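I get asked the same handful of things every week at the shop, so I finally sat down and typed up my answers. I'm Afaf Nassar, I run a two-bay auto glass place in Hiltdale, and most of what I do is windshields – chips, cracks and full swaps. If your question isn't in the list, call and ask. I like talking about this stuff!

## Can my chip be fixed, or do I need new glass?

If a quarter covers it, I can usually fill it. Long cracks, or anything right in the driver's line of sight, I'd sooner replace. Come by and I'll look at it for free (it takes me a minute or two, and you don't even have to get out of the car).

## How long does a repair take?

One chip is 25 minutes if I'm not backed up. A full windshield takes me most of a morning, and then the adhesive has to cure before you drive off. I'll write your drive-away time on the work order. Please stick to it, even if you're late for lunch.

## Will the chip disappear completely?

Nope. You'll probably still see a faint mark if you go looking for it. The resin is there to stop it spreading, and the better looks are a bonus.

## What does it cost?

A single chip is $75 less the $18 coupon if you found me through the Fanstead newsletter. Windshields are all over the map. The last one I did on a newer pickup came to $732 with the camera calibration, and plain glass on an older sedan is a lot less. I quote before I order anything.

## Do you come to me?

Yes, anywhere in Hiltdale or Fanstead, and out along Villanueva Road as far as the grain elevator. I need a flat spot and no rain. Chips only in winter – I won't glue in a windshield in somebody's driveway in the cold.

## Can I wash the car afterward?

By hand, the next day, sure. Give it two days before an automatic wash if I've put in new glass, and leave the tape on till then. I know it's ugly!

## What should I wear if I'm waiting in the shop?

Long sleeves, at least through March. The bay doors go up and down all day and my little heater can't keep up.

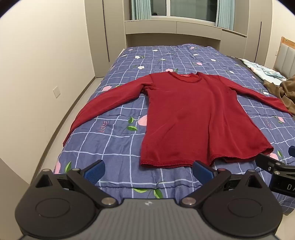 *A long-sleeved shirt is plenty for most days.*

## Do you use original glass?

I can order it, but I mostly fit Skurkar, and I've been happy with it. If your lease says factory glass only, tell me up front so I get the right one the first time.

## Is the work guaranteed?

If a windshield I put in leaks, bring it back and I'll reseal it for nothing, for as long as you own the car. If a filled chip spreads, I'll take what you paid off the price of new glass.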